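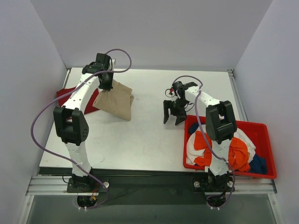
How hot should you wash linen kitchen towels? Warm is enough for most loads, and hot is for the ones that have been near raw meat or bacon grease.

I wash ours on warm with a normal spin and a little less detergent than the bottle says. I got there slowly. When we moved into this apartment I had a drawer of cotton towels from the supermarket, the kind with a waffle weave, and I washed them with everything else and gave it no thought. Then the store on the corner, Zawadzka, closed out its housewares in December and I bought a stack of linen ones made by Melletti. They were marked down to 4 dollars each. I had never owned linen towels before and I did most things wrong with them the first month.

The first mistake was drying dishes with them straight out of the package. New linen has a finish on it and the water just moves around on the plate. I thought I had bought bad towels. Petrică Sandu, who lives downstairs and used to work in a hotel laundry, told me to wash them three times before judging them. I did it over one weekend, along with sheets and other things that needed washing anyway. After the third wash they were noticeably softer and they dried a glass without leaving streaks.

The second mistake was fabric softener. I used it in those first washes out of habit and had to stop. It leaves a coating, and a coated towel doesn't pick up water well. To get it out I soaked the towels in the bathtub with hot water and washing soda for 30 minutes, then ran them through the washer with no detergent at all. The bath water went a bit cloudy. I have not bought softener again for anything, and the bath towels are fine without it too.

The third mistake was the dryer. Our building has two, and both run very hot whatever you set them to. Linen that stays in too long comes out stiff and full of sharp creases, and the creases don't want to leave. I take the towels out while they are still damp, pull them square by the corners, and hang them over the back of a chair or on the rack in the hallway. In summer they dry before lunch. In winter it takes until evening.

I don't iron them. My mother ironed hers and kept them in a pile with the folds facing out, and they looked very nice. I fold mine in thirds and then in half so they fit the drawer, which is narrow and sticks on the left side.

Stains are the part people write to me about most. What I do now:

Tomato: cold water from the back of the cloth right away, then dish soap, then the regular wash.

Coffee and tea: cold water and leave it. Most of it goes in the next wash. What stays fades over the following few.

Oil: dish soap rubbed in dry, before any water gets to it. Let it sit while you finish the dishes.

Turmeric: hang it in the sun. I have one towel that was yellow across a whole corner after a curry and two afternoons on the balcony took most of it out.

I don't use chlorine bleach. I tried it once on a plain one and it came out thin in the spot where I had poured it, and a hole opened there a few weeks later. That towel is now under the sink and gets used for the floor.

One thing to check before you buy is the label. Mine say 100 percent linen. A lot of what is sold as linen is a cotton and linen mix, and some of it only says "linen look." The mixes are all right and they are soft sooner, but the ones I have had gave off more lint on glasses. If the tag doesn't say what is in it, I put it back.

They have lasted well so far. Two have frayed at the hem and I sewed those by hand with plain cotton thread. Next I want to try a heavier one for bread dough, and I will write that up when I have used it long enough to say something useful.

Filed under: Laundry, Kitchen, Things We Use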